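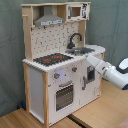

The play kitchen on the table, with the hood, microwave and faucet all in place.

How to Refresh a Wooden Play Kitchen
By Honeylyn Macapagal
December 18, 2021

I love these little kitchens! A burner, a sink, a faucet with a big curvy neck, and a kid is busy for the whole afternoon. They also get grubby fast, and a used one usually needs a couple of evenings of care before it's ready for its next cook. I did mine on the dining table, and I'd say do the same if yours is small enough to lift. Your back will thank you.

What you'll need
A screwdriver that fits your screws
Two soft cloths and a bowl of warm water
Mild dish soap
Sandpaper, 300 grit
Wood glue
Masking tape
An old toothbrush

Step 1: Check every joint
Hold the base still with one hand and wiggle the uprights with the other. If something moves, tighten the screw by hand until it's snug and then stop, as soft wood strips so easily. For a loose peg, pull it out, scrape off the old glue, add a small dab of new glue and push it back in. Tape it in place and leave it overnight.

Step 2: Wash the painted parts
One drop of soap in the bowl is plenty. Wring the cloth out until it barely feels damp, then wipe the white panels and the counter. Go after the corners of the sink with the toothbrush (dried play dough, every single time). Dry each part as you go.

Be gentle over anything printed. Burners, microwave buttons and backsplash patterns can rub off, so pat them and skip the scrubbing. Mark Anthony Mangubat told me he took half a clock off his daughter's oven with a kitchen sponge, and she still asks him what time it is.

Step 3: Smooth the bare wood
This is my favorite part! Work along the grain with the 300 grit, using almost no pressure, and keep well away from the paint. Run your fingertips over the edges where small hands grab. If you hit a real splinter, start with something rougher on that one spot and finish with the fine paper.

Wipe off the dust and let the wood rest for 20 minutes before you decide whether it needs more. I left mine plain because I like the pale look next to the white.

Step 4: Give the faucet a test
Tug it, twist it, lean on it a little. Kids will use it as a handle. If it rocks, look underneath for a nut or screw before you reach for the glue.

Step 5: Stock the shelves
A small pan, a spoon, a few felt vegetables. Start small and add more in February when the novelty wears off.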